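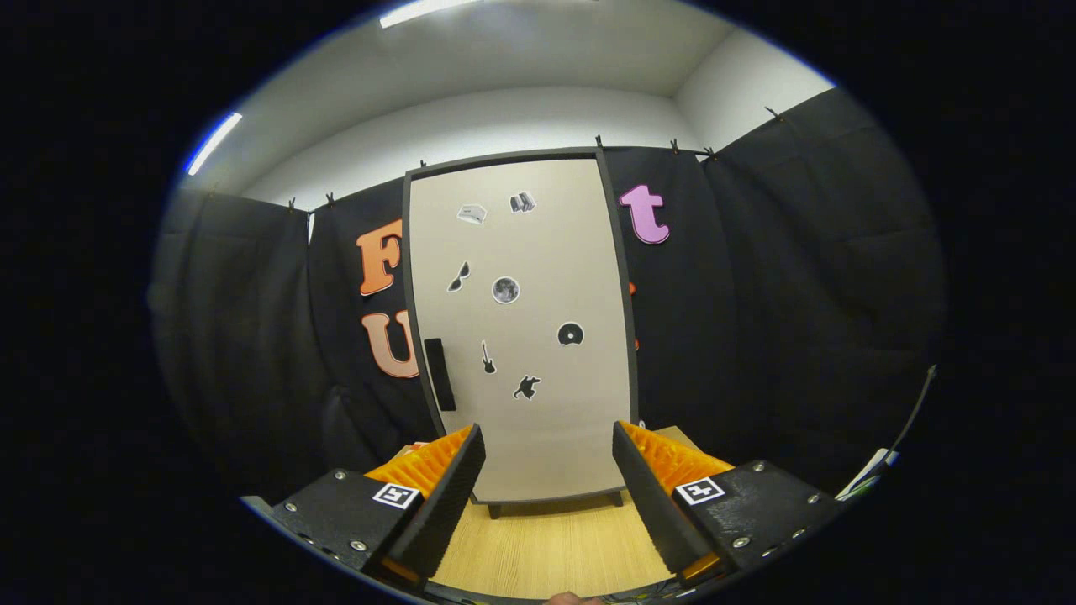

Urkimon open day, who went?

dovetail_pete
Went to the Urkimon open day on 10th April. Got there when the doors opened and stayed until they started packing up. Keith Donnelly ran the handheld gripper station and Kristýna Šimek did the talk on training. Anyone else from here make it?

marsh485
I was there for the second half. The talk was good. I thought the gripper station was slow. You stand in line, you get one go, and then they want you to move on.

dovetail_pete
I got two goes, but there were only a few of us at that point. Opening the door by its handle was harder than I expected. You have to come at it straight or the fingers slide off.

rergate_fan
Did they show the arm running on its own, or was it all people holding the tool? The Rergate day in October was nearly all live arm.

marsh485
One live run, 11 minutes. The rest was people with the tool in their hands. I would have liked it the other way round.

kettlehill
I disagree with that. Anybody can watch an arm on video. Holding the gripper yourself shows you what the arm has to work with. Two fingers and no feeling in them.

marsh485
Fair, but I drove 30 miles for it and the flyer said "robot demonstration."

kettlehill
The flyer also said hands-on. It was on the back.

rergate_fan
What did Šimek say about how many recordings they need?

dovetail_pete
She put up a slide with 1713 on it for the door task. She said they threw out 485 of those, mostly for people going too fast. Somebody asked if the bad ones were any use and she said not for this.

rergate_fan
That's a lot to throw out. Karaki told us they keep everything.

kettlehill
Karaki also only do drawers. I wouldn't compare them.

golden_ratchet
Is it worth bringing a 10-year-old to the next one?

dovetail_pete
Yes for the gripper, no for the talk. Ask for Keith, he let the kids have longer turns. Parking is behind the building and the entrance is on the side street.

golden_ratchet
Thanks. Will put our names down.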